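Sorting small blue parts onto an outline board

Posted by Maham Butt, July. 2 min read

I've got a white board with slot shapes outlined on it and some small blue parts that go on top. My desk is a dark colour and anything I drop gets lost. Do you sort first or just place them as you go?
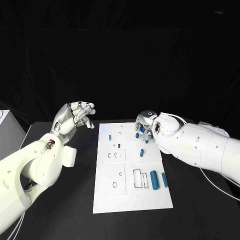
Should the board lie lengthwise or sideways in front of you?

Lengthwise suits most people. Start at the far end and work back so your sleeve doesn't drag over the ones already placed.

Uzma Naqvi
I sort first. Two shallow trays, one for shapes I've matched to an outline and one for the rest. Put a tea towel under the trays so they don't slide. If a part won't sit inside its outline, turn it over before you decide it's the wrong one.

Adeel Bukhari
just place them as you go, sorting takes longer than the job. get a better lamp

Related
Labels that stay on plastic drawers
Storing 700 beads in a small flat
What colour desk mat for craft work?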